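Folding soft knit pants so they stay folded?
Laundry & Linens board, 5 replies

sandrine_a wrote:
Hello all, long-time reader and only an occasional poster. I've been going through the winter drawers this November and I'm stuck on the same thing I get stuck on every year, which is anything soft and stretchy. Jeans I can do, towels I can do in my sleep, but the minute I pick up jersey pants or a big slouchy knit I end up with a lump. I smooth one side and the other side bunches, and then the seam wanders off at an angle and I start over (my tea goes cold, the cat gets involved, you know how it goes).

I've been laying everything out on my blue cloth with the gray ferny print, which I love, and doing the dusty pink things first.

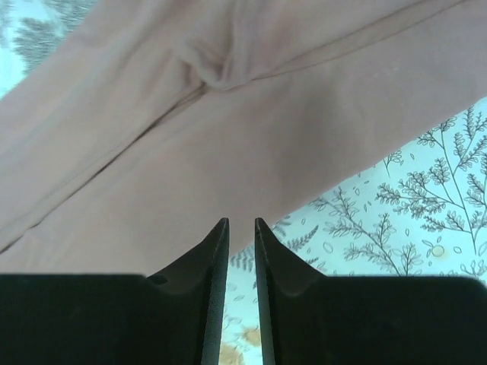 My mother always told me to follow the seam and let the rest fall where it wants. I've tried that and I still get a puckered spot I have to chase around with my hand. So do you line up the seams or the outside edges? And do you fold in half or in 3?

Sandrine

bkobzar wrote:
Seams, every time! Put seam on seam, give the whole thing a gentle shake from the waistband, then lay it down and leave it alone for a second. I think people pat and press too much. Knit moves when you push it, so all that patting just sends the wrinkle somewhere else.

mehrangiz wrote:
I'm going to disagree with Bohdan, kindly. Side seams on cheap knits twist after a few washes, and if you follow a twisted seam you'll get a twisted fold. I go by the outside edges and ignore the seam completely. Then thirds, then roll. My drawer has looked decent for years this way.

bkobzar wrote:
Fair point about the twisting, I do have a pair like that. Rolling though – no thank you. Everything comes out of the drawer with a curl in it.

jarlath_f wrote:
I hang mine over the back of a chair and call it storage. My wife has views on this. I will say a patterned cloth underneath would drive me up the wall, I'd want something plain so I could see whether my edges were straight.

sandrine_a wrote:
Jarlath, I won't hear a word against my ferns! I did try it both ways after supper. Edges worked better on the older pants and seams on the newer ones, so I suppose you're both right, and I'm sticking with folding in half for now. I'll try the rolling on the pajamas, Mehrangiz, and let you know how they look by the weekend.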